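Skerholm Shire Council
Infrastructure and Road Safety
Pedestrian Crossing Inspection: Checklist and Comments

Site: Kadlec Road school crossing, at the Salum Street intersection
Date of inspection: 19th March
Inspected for: Skerholm Shire Council, by Bolon Traffic Services
Posted speed: 40 km/h during school times, 60 km/h otherwise
Ratings: S (satisfactory), M (maintenance required), U (unsatisfactory)

1. Line marking and surface

1.1 Crossing bars visible from both approaches: M
Bars on the eastbound lane are worn through in both wheel paths. Remark before the end of the term.

1.2 Holding lines present and correctly set back: S

1.3 Pavement free of potholes, rutting and loose material: M
Edge break on the northern shoulder, 8 metres west of the crossing. Gravel is being carried onto the approach. Sweep and patch.

1.4 Skid resistance: S
No polishing evident. Not tested by instrument at this visit.

2. Signs and signals

2.1 Advance warning signs in place on both approaches: U
The westbound sign has been struck and is leaning away from traffic. The post has sheared at the footing. A temporary sign was erected before the inspector left the site. Permanent replacement is required within five working days.

2.2 School zone flashing lights operating at the posted times: S
Observed during the morning period only.

2.3 Signs clear of vegetation: M
Bottlebrush on the nature strip outside number 41 obscures the lower third of the school zone sign. Refer to Parks for pruning.

3. Kerbs, ramps and footpath

3.1 Kerb ramps aligned with the crossing: S

3.2 Tactile paving complete and firmly fixed: M
Two tiles lifting on the southern ramp. Trip hazard. Make safe immediately and refix.

3.3 Footpath clear width of at least 1,000 mm past all poles and bins: S

3.4 Drainage pits flush and grated: S
Leaf litter in the southern pit. Cleared at the time of inspection.

4. Sight distance and lighting

4.1 Drivers' view of waiting pedestrians unobstructed: U
Vehicles were parked within the no stopping zone on the northern side during drop-off. The kerbside signs are legible and correctly placed. Refer to Local Laws for enforcement.

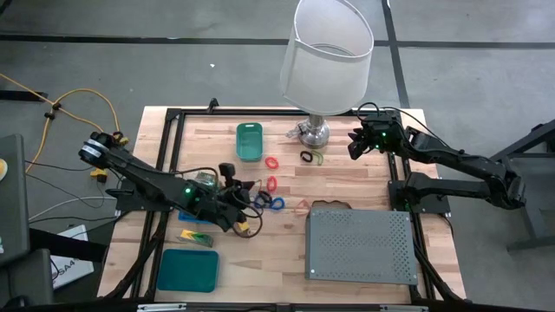 4.2 Street lighting over the crossing operational: M
The luminaire on pole 1,708 was reported out by a resident in September and has not been restored. The request is to be re-lodged with the network operator and marked urgent.

4.3 Pedestrian fencing secure: S
Minor surface rust. No action required at this time.

General comments

The crossing may remain open subject to the temporary sign staying in place. Items 2.1 and 4.1 are to be reported to the Manager, Infrastructure. The crossing supervisor is to be notified of the defect at item 3.2 before the next shift.

Items rated M are to be entered in the maintenance register under the Kadlec Road asset. A follow-up inspection is to be carried out once the sign and tactile paving works have been completed.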